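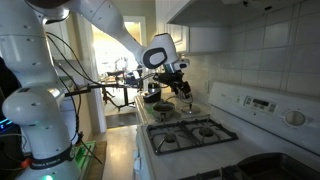

1. Work in this period

Matoven is our kitchen task kit for robot arms. It has the mounting plan, the task list and the scoring sheets. In April we ran the kit at the Vembridge kitchen with a Franka Emika arm and a normal white gas range. The 3 tasks of the first set are now written in full: lid placing, pot moving and cloth folding.

We completed 264 trials. Szilágyi asked that each trial starts from a written start position, and we follow this now for all tasks.

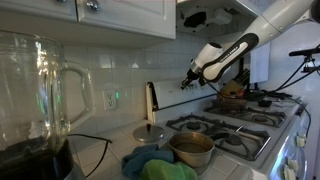 The lid task took more time than we planned. The knob on a lid is small, and the operator must bring the fingers down very straight. We changed the approach height in the instructions 2 times and we will keep the second version for the buyers.

2. View from the wrist

The kit supports a second camera near the gripper. Eylül Kaplan wrote the setup page for it, and a new user can finish it in one morning.
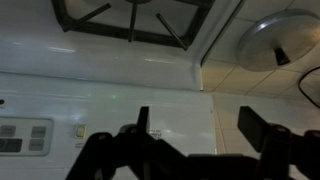
Wrist view: gripper fingers in front of the stove panel, burner grate behind.

In a dim kitchen the black fingers are hard to separate from dark cookware. We recommend to add a lamp, and the price of the lamp is not yet in the offer.

3. Next period

Vendmont will receive the first kit for review and will keep it for 8 weeks.

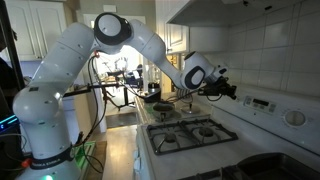
Before the shipment we must still correct the cable section of the manual and agree on who pays for the return transport. I ask for your decision on the transport by Friday.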